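Home | Notebook | Projects | Log in

Workshop notebook — June 13, 2022
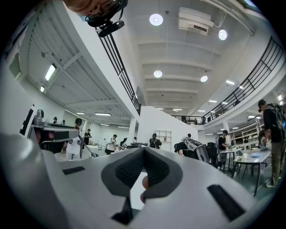
Category: Room & lighting

Spent most of the morning with my head tipped back, so apologies to my neck. I wanted the lights sorted in my mind before we shift the Trulberg benches, and the hall really is a muddle of fittings! Round ones on the middle bit of the high ceiling, fluorescents over on the corrugated side where it drops down, then the rectangular recessed ones past the mezzanine.

Ilango had a meter out and got 538 lux on the bench under the round lights (fine for soldering, I'd say). Over by the column it was a good 100 lower and I noticed it straight away when I tried to read my own writing.

Raelene wants the long bench up on the walkway. I'm not keen — the railing side gets narrow and I don't fancy carrying anything heavy along there.

To do: ask Bakalis about spare tubes, find the tall ladder, check when the air con was last serviced. October, I think? Moving benches Thursday if it all fits.

2 comments | 0 shares
Last updated by Raelene Fairweather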